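Ticket 1379: Which episodes count as "clean"?
Project: Graris, kitchen tasks (simulated)
Status: Open, waiting on Furness
Opened: Sun 7 April

Great fun getting into this one! I ran the checker over the avocado-and-bowl set and it threw out 673 episodes, all under rule 7 (target object must be identifiable in the wrist view). Rule 7 was written in January, when we only had the Gomside scenes, and it wants the whole outline of the object in view. That's far too strict for a deep bowl. 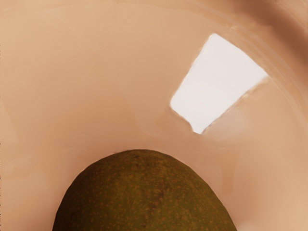
My suggestion is to split the rule in 2. Part A: at the start of an episode the whole object must be in view from at least one camera. Part B: after that, a partial view is fine as long as a reviewer can name the object without looking at the task label. I love how much simpler that makes reviewing.

Tried so far:
- lowered the outline threshold, but bright reflections on the bowl then got tagged as objects
- reran with the Lü mask settings, much better, though slower

Still to do: write up part B with a pass and a fail for each container, and keep the old rule 7 results so that we can compare.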